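Student-Led Collection of Household Manipulation Data with a Hand-Held Gripper

Vorkura Student Robotics Project
January 31, 2019

3. Data Collection Procedure

3.1 Organization of the course

The work reported in this section was carried out by students enrolled in the two-term robotics project course. The first term covers basic mechanics, camera geometry and programming. In the second term, each team takes responsibility for one group of everyday objects and prepares a set of recorded demonstrations for it. Teams were assigned kitchen items, desk items, or clothing and bags. The present paper deals only with the last of these groups, which the students named Sedska in their project records.

Students were not required to have worked with robots before entering the course. Each participant completed a short practice period with the hand-held gripper before contributing recordings to the main set. Practice recordings were stored separately and are not included in any of the totals given below. The instructor reviewed the first recordings of every participant and returned written comments on speed, grip placement and the steadiness of the approach.

3.2 Equipment

The hand-held gripper, referred to in this paper as the Castov tool, was assembled by students in the course workshop during the preceding year. A wide-angle camera is fixed to the tool and looks out past the jaws, so that the gripper body occupies a constant part of every recording. This arrangement was chosen for its low cost and for the ease with which the tool can be carried from one work area to another. It also means that the person demonstrating a task and the program later trained on it have a similar view of the object.

The strong curvature of the lens had to be accounted for in all later steps. Straight edges near the border of a recording are bent outward, and the corners are dark. Teams were given the choice of correcting the curvature before training or leaving the recordings as they were. The Sedska team left them uncorrected, on the grounds that correction discarded part of the side view in which neighboring objects are often found. Printed black-and-white square markers were used as position references. Their placement was left to the team, subject to the rule that a marker should not be attached to an object that was to be handled.

3.3 Work area and objects

Bags present several difficulties for a simple gripper. A strap has little thickness and may lie flat against its support. A fabric bag changes shape when it is touched, and its outline offers no reliable guide to where it can be held. Leather bags are stiffer, but their metal fittings reflect light and may be mistaken for an edge. The team therefore decided to record bags on stands, with other items close by, in place of the bare tabletop used in earlier coursework.

Figure 2 shows the kind of view recorded by the tool during this work. A lavender-purple strap hangs from the lower hook of a thin black stand, with a pale pink fabric bag beside it. The stand is seen through the opening of the jaws, and a brown leather bag lies close to the gripper on the right. Wooden hangers and a dark garment are visible farther away.
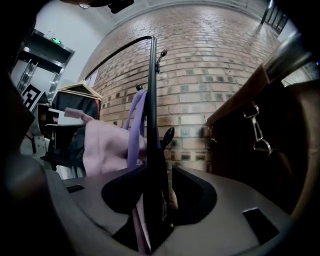

Figure 2. View from the hand-held gripper toward a stand with a hanging strap and a pale pink fabric bag. A square marker is visible at upper left.

Views of this type proved harder to label than the team had expected. The stand and its hooks are narrow and dark, and they pass in front of materials that are themselves partly in shadow. Two students labeled each recording independently, and differences between them were settled by a third member of the team. Most differences concerned the point at which a strap ends and the body of a bag begins. After the first review, the labeling guide was changed so that a strap and the bag to which it belongs could be marked as a single object wherever the connection could not be seen.

3.4 Recording protocol

Every demonstration followed a written protocol. The student began with the jaws open and the object in view, approached at a steady pace, closed the jaws on the strap or handle, lifted the object clear of its support and placed it on a second support. The return movement was recorded as a separate demonstration. Students were instructed not to steady an object with the free hand. A demonstration in which the object fell was kept and marked as unsuccessful, as such recordings were needed for the comparison described in Section 4.

The starting position of the student was changed after each pair of demonstrations. The order of the objects was drawn at random from a list prepared before the session. Changes to the surroundings, such as the movement of a garment or a neighboring bag, were permitted between demonstrations but not during them. These changes were noted in a shared log together with the identifier of the student holding the tool.

3.5 Size and division of the data

Recording ended in May. After practice recordings and files with missing camera data had been removed, the set held 3,299 demonstrations. Of these, 400 were reserved for testing and were not made available to the students who trained the programs. A further 340 were used to select settings during training. The remainder formed the training portion.

The division was made by session, so that demonstrations recorded in the same session could not appear in more than one portion. An earlier division, made by individual demonstration, had produced scores that were judged too favorable: the test recordings closely resembled those used in training, down to the folds of the same bag. The students identified this problem during a class review and proposed the revised method, which was then adopted for all teams in the course.

3.6 Limitations of the procedure

The procedure has several limitations which should be kept in mind in reading the results. All participants had received the same instruction, and their movements are likely to be more alike than those of a wider group of users. The number of different bags was small in relation to the number of demonstrations. No attempt was made to measure the force applied by the jaws, and a firm grip on a strap cannot be distinguished from a light one in the recordings.

The log also varied in quality. Entries from the early sessions sometimes omit the position of nearby objects, and these details could not be recovered with certainty afterward. A printed form introduced by the Qureshi team, which was responsible for desk items, was adopted later in the term and reduced the number of incomplete entries. Sessions recorded before the form came into use were retained in the training portion but excluded from the analysis of neighboring objects in Section 4.3.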